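Unit 6 handout – sorting and putting away small parts
Home Organizing Basics, evening group, Wilby Adult Learning

Notes from last time are still on the Wilby page, password unchanged. Bring them. I wont be printing again.

Where we are: units 1 to 5 were big things. Closets, shelves, the pantry, paper. Now the small stuff – toy pieces, caps, knobs, odd blocks, the bits that live at the bottom of every drawer. Slow work. Most people give up here and tip the lot back in the box.

Terms for this unit
Loose lot: everything tipped out before sorting.
Home: the one container a piece goes back to.
Orphan: piece with no set, or no set you can name yet.
Parking tray: shallow tray for orphans, one only. Two trays and you have a new junk drawer.

Step 1. Surface
Clear a patch first. Cloth or a short rug, plain, light color. Pieces don't roll and don't click around, and you can pick up the corners at the end. Patterned cloth is a pain, small parts vanish on it. Size: arm's reach in every direction from where you sit, no more. If you have to stand up to reach a piece the patch is too big.

Step 2. Spread
Tip out one handful at a time. Not the whole box. Gurkdale group tipped out the whole box in January and ran over by 80 minutes, so please. One handful, one layer, nothing on top of anything else.

Step 3. First pass, color
Color first becuase it is quick and you don't have to think. Reds together, greens together, and so on. Shape comes second. Reds get found first every time. Dark blue, black and dull gray get missed, especially in the evening with one lamp on, so do a separate pass for darks.
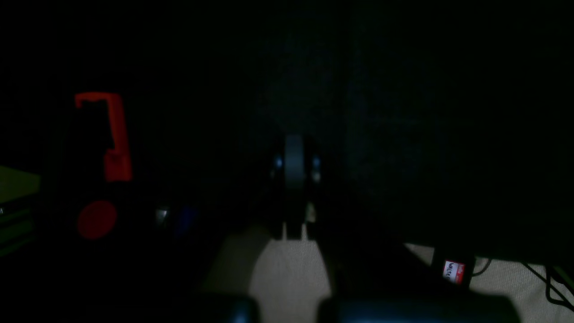 Ansah wrote on the class page that color first is a waste of time with mixed sets, you end up with a red pile that has six kinds of thing in it and have to sort it all over again. Shape first, then color only if the set needs it. Faster for building blocks anyway, according to the same post, and kids can do it without being told twice.

Fair point. My answer: depends on the lot. If you know it's all one kind of toy, go by shape. If it's a drawer full of who knows what, color first, then shape inside each pile. Try both at home and write down the time for each. We compare next session.

Step 4. Second pass, shape
Flat round things (caps, discs, buttons, lids). Blocks. Hooks and brackets. Anything metal gets its own pile whatever shape it is – metal scratches plastic when it all gets shaken up together.
Stacked blocks: pull apart before sorting. A stack counts as unsorted.

Step 5. Light
Overhead light alone is poor for this, your own head is in the way. Put a lamp low and to the side. Move it once halfway through and look again at the corners of the cloth. Edges of the patch are where pieces get left behind.

Step 6. Homes
One container per pile, clear if possible, lid optional. Label on the side, not the lid – lids get swapped. Don't buy containers before you have piles. The Plandska boxes people keep asking about are fine but the small one is too deep for round caps, you'll be fishing. A jar lid or a saucer does the job while you decide.

Step 7. Orphans
Parking tray, dated. Look at it again next month. No home by then, it goes.

How much in one sitting
200 pieces is plenty for a first go. Past that attention drops and darks start landing in the wrong pile. The practice lot for the whole group is 3,000 pieces, split over the term, so no heroics.

To do before next session
– one drawer or one toy box at home, steps 1 to 7
– time both ways (color first / shape first), same lot
– bring the parking tray as it is, don't tidy it up for me
– read pages on labels, unit 7, skip the part about label makers

Short paper on units 5 and 6 is open notes. Pass mark 80, same as before.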